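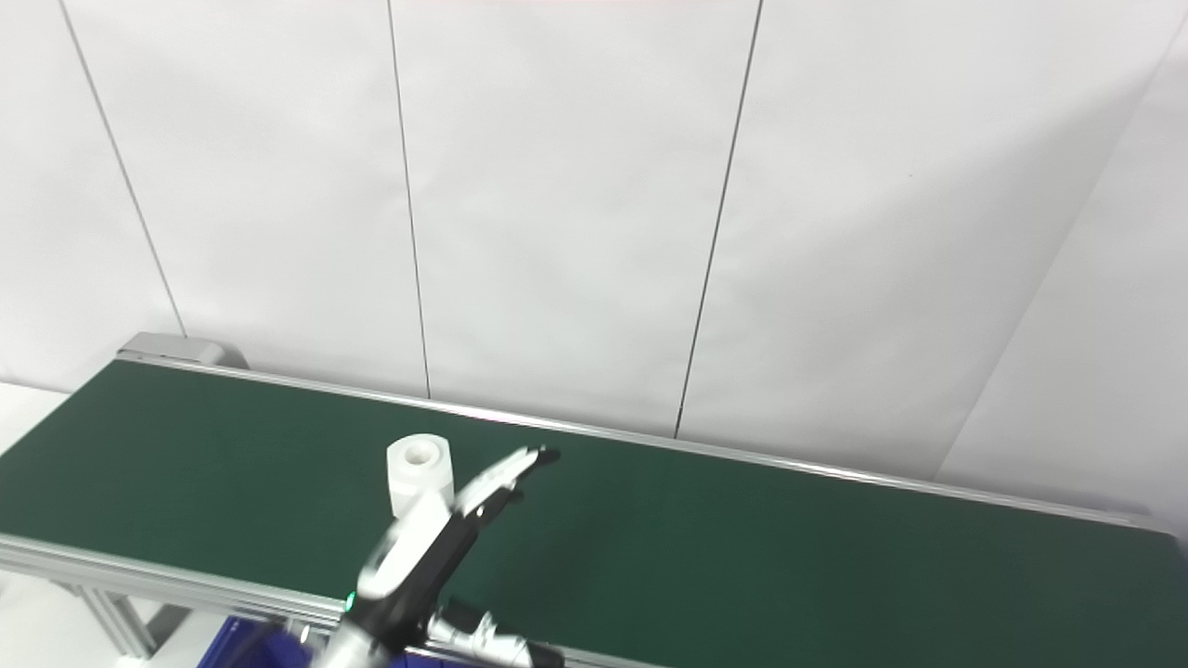
Plimero runs a mail-order repair service for hearing aids out of the second floor of an old bank building. Kourosh Ranjbar has managed it since the first owner retired. Before that he spent most of his working life in retail pharmacy, and he says the two jobs have more in common than people think.

"People come to you worried," he said when we spoke by phone last week. "At the pharmacy they were worried about a bill. Now they're worried they won't hear the phone ring while the thing is in the mail."

The shop took in 1,647 repairs last year. Ranjbar said the most common fault is wax in the receiver, followed by battery doors that have snapped at the hinge. Most of the wax jobs could be avoided with a brush and a change of filter, and he sends a free pack of filters back with every order.

"We lose a bit of business that way. I can live with it."

The average repair costs the customer $98, with return shipping included. A new pair can run into the thousands, and many insurance plans pay nothing toward it. Ranjbar said he hears from people who have kept a broken aid in a drawer for years after a clinic told them it was too old to fix.

"Sometimes the clinic is right. If the circuit is gone and the maker has stopped selling the part, I'll say so and mail it back. But a lot of the time it's a $2 tube."

Randi Lindholm, the senior technician, trained as a watchmaker. She does the fine soldering and teaches the newer staff, starting them on scrap aids that customers have donated. She keeps 700 of those in labeled drawers, sorted by model.

"It takes a year before I stop checking every joint," Lindholm said. "The parts are small, but that isn't what's hard. You have to listen to it after, and you have to know what a good one sounds like."

She would like customers to write more on the order form. "They put 'not working.' Is it quiet? Does it whistle? Does it cut out when you chew? That saves me half an hour."

The spring was slow, with many customers staying away from the post office. Orders have picked up since then. Ranjbar said face masks with ear loops have brought in a new kind of job, aids pulled off along with the mask and stepped on in a parking lot. He suggests masks that tie behind the head.

The shop will close for the first week of August. Packages that arrive during that time will be held and opened in the order they came in.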